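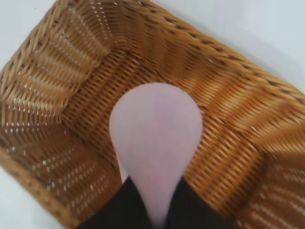

Page last changed: July, 4:10 p.m.

Irkeo Household Basket Program
Progress report to the Werkska Fund, second reporting period
Submitted by Grethe Lund, program manager

Summary

The program replaces plastic storage bins in supported apartments with woven baskets, and trains residents to repair them. During this period 86 baskets were delivered to apartments, bringing the total since the start of the grant to 212. Deliveries are on schedule. The repair training is behind schedule by one session, for reasons set out below.

The basket type

After the trial described in our first report, the program settled on a single rectangular pattern for kitchens and hallways. It has a close, regular weave and a thicker twisted border at the rim. The walls slope inward toward the floor of the basket, so that empty baskets can be stacked inside one another during transport. Residents who took part in the trial preferred this pattern to the round one, which did not fit well on the shelves in the older apartments.

The supplier, Gebretsadik, agreed to hold the unit price for the whole grant year. In return, the program orders in full cartons and accepts natural variation in color. Strands range from pale gold to a fairly dark brown within a single delivery. We have had no complaints on this point, although two residents asked for a matching pair and were given time to choose from the stockroom.

Inspection on arrival

Montri Paisan is responsible for checking each basket before it is released. Every basket is placed on a plain white surface under good light, where gaps in the wall are easy to find. Small gaps between the rows are normal in this weave and are accepted. A basket is set aside if a strand has snapped, if the rim has come loose at any point, or if the floor does not sit flat.

Of the baskets received in this period, 4 were set aside. In each case the fault was a loose end at the rim. All were repaired in the workshop and have been kept for use in training, with the supplier's agreement. They are not included in the delivery figures.

Use in the apartments

Staff visited a selection of households during the period. The baskets are used mainly for bread, dish towels, mail and children's small toys. A few residents keep onions and potatoes in them, and we have advised a paper lining for this purpose – soil works its way into the weave and is difficult to brush out. The care sheet has been changed accordingly. It now also states that baskets should be wiped with a damp cloth and dried away from the radiator.

Several households asked for a smaller size for bathroom shelves. This falls outside the approved budget and no order has been placed.

Repair training

Two sessions were held at the Drorunetti building. Participants learned to tuck in a loose end, to replace a short length of strand and to rebind the rim. The rim proved the hardest part, and most participants needed a second attempt. A third session was postponed when the workshop was closed for work on the water pipes. It will be held early in the next period at no extra cost to the grant.

Spending

Spending on baskets and transport is in line with the approved budget. Training costs are below budget on account of the postponed session. We request the Fund's permission to carry this amount forward into the next period.

Next period

The remaining apartments on the upper floors will receive their baskets first, followed by the shared kitchens. The program will also begin follow-up visits to the households that took part in the trial, to record how the baskets have worn – particularly at the corners and along the rim. Montri Paisan will prepare the inspection notes for inclusion with the final report.

Questions about this report may be addressed to Grethe Lund at the program office.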